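Progress Report to Zumosgate: Household Lighting Survey, Odumar District
Reporting period ending May 31, 2023
Prepared by Rania Tazi, Plindura

Summary

The survey measures light levels and electricity use for lighting in older rental apartments in Odumar. Recruitment is complete at 300 households. First visits are finished in all of them, and second visits began in April. Two readings are planned per household, one in daylight and one after dark, for a total of 600. The after-dark readings are behind schedule. The budget is on track apart from travel, which is discussed below.

Fieldwork

Each visit follows the protocol approved with the grant. The surveyor records horizontal illuminance at the kitchen counter, the main table and the place where the resident says they read or do close work. Lamp type, rated wattage and shade condition are entered on the household form. Where a resident uses a desk or table lamp, the reading is taken with the lamp in its usual position and repeated with it switched off.

Leif Ekström revised the form after the first visits. The old version had one field for "main light source," and surveyors were filling it in differently depending on whether the ceiling fixture was on at the time of arrival. The new version separates fixed and portable sources. Entries made on the old form have been recoded from the surveyors' notes, and the recoded records carry a flag in the data file.
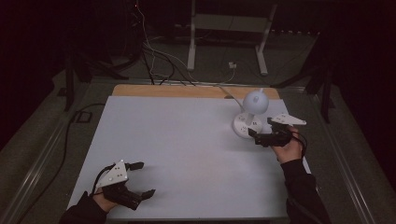 Meter calibration

All 4 illuminance meters were checked against the reference meter before the second visits began. Three were within tolerance. The fourth read low at the bottom of its range and was withdrawn. Holger Fagerlund reviewed the daylight readings taken with that unit and found that the error falls below the rounding interval at daytime levels, so those records stand. No after-dark readings had been taken with it.

A replacement has been ordered from the contingency line. Until it arrives, the teams share three meters, and this accounts for part of the delay noted in the summary. The remaining part is scheduling. Residents are less willing to accept an evening appointment than a daytime one, and cancellations tend to come on the day itself.

Preliminary observations

The figures have not been weighted and should not be circulated outside Zumosgate. Kitchens facing the courtyard are consistently darker than those facing the street, including on upper floors where we expected the difference to disappear. Residents over retirement age rely more on portable lamps than the sampling plan assumed. Several had placed pale material under or behind a lamp to brighten a work area. The protocol did not ask for the reflectance of the work surface, and a light covering on a table changes how bright the area looks to the person using it without changing the meter reading very much.

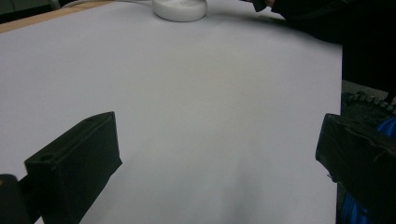
We have therefore added a short reflectance code to the second-visit form — light, medium or dark — assigned by comparison with a printed card. It adds little time to a visit. First-visit records will be left blank for this item, as we do not consider it sound to assign a code from memory.

Data management

Joar Aasen has moved the household records to the Ene database. Names and addresses are held in a separate table with restricted access. Double entry was carried out on a sample of 100 forms; the discrepancies were mostly transposed wattages, and a range check now catches these at entry.

Budget

Staff costs and equipment are within plan. Travel is running over, mainly from repeat trips after canceled evening appointments. We request permission to move unspent printing funds to travel. The total award would not change.

Next period

Evening visits will be grouped by building so that a cancellation can be filled by a neighbor on the list. Bergþóra Hafþórsson will take over appointment scheduling and will send the revised visit calendar separately. Weighting will start once the after-dark readings are complete for the courtyard buildings.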